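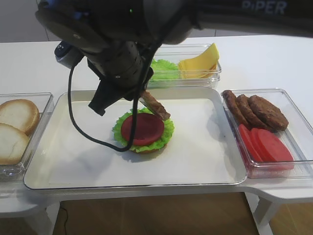
Setting Up a Burger Assembly Station for a Robot Arm and a Crew
By Philomena Keogh

Most of the trouble we had at the Fledurcombe kitchen came from the table. The arm did what it was told from the first morning. People kept moving the boxes, and then it was told the wrong thing. These are the steps we now use whenever a station is set up or handed over to a new shift.

Before you start
You need one white table, one large tray, three clear boxes and a clear floor in front. Wipe the table down and let it dry. Tell the crew who is in charge of the station for the shift and write the name on the board. The arm stays paused until that person releases it.

Step 1. Place the tray
The tray goes in the middle and everything else is set from it. Stand at the front edge and check that the long sides are straight. If it has been knocked, put it right before you touch the boxes.

Step 2. Fill the right-hand box
Patties go to the back, overlapping in a row so each one leans on the next. Tomato slices go in front. Do not stack either of them flat. The gripper closes from the sides, and a flat pile gives it nothing to take hold of.

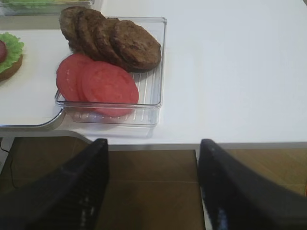 Grultach Kitchen Notes, Issue 11

Top up this box only when the arm is paused. On the old line the cook reached in whenever there was a gap, and that habit took longer to lose than any other. Gijs Leemans, our shift lead, spent most of January reminding people to press pause first.

Step 3. Fill the left-hand box
Bun halves go here, with the cut faces showing. They can lean on each other. 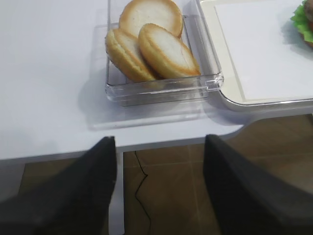 Keep the box close against the tray but not under its rim, or lifting one will drag the other. Look at the floor as well. Any cable should lie where no one will step on it when they come to refill.

Step 4. Fill the back box
Lettuce on the left, cheese on the right. Stand the slices up so the corners point above the rim. Separate the lettuce leaves by hand first – wet leaves stick together and come out two at a time.

Step 5. Run one burger and watch it
Release the arm and stay with it for the first build. If a layer lands off center, pause, move the stack to one side and check the tray position again. Do not correct the burger with your hand while the arm is running. 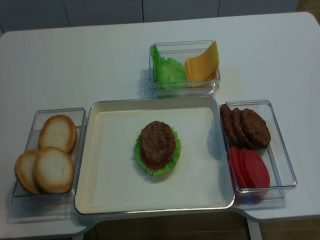
Lettuce, tomato and patty on the tray, with the three boxes in place.

What changes for the crew
We planned for a run of 200 burgers with 4 people on the shift, the same number as before. The work is different. Two of them now spend their time on prep and refills, and the other two are on the counter and packing. Đặng, who had the assembly spot longest, asked for prep and now trains new starters on it. Some people miss the old job and have told us so. Rotate the station lead every 2 hours, as watching an arm is more tiring than it looks.

Log every pause on the Vorkar sheet with the reason, even a short one. The sheets are collected at close.

Last revised August 29, 2023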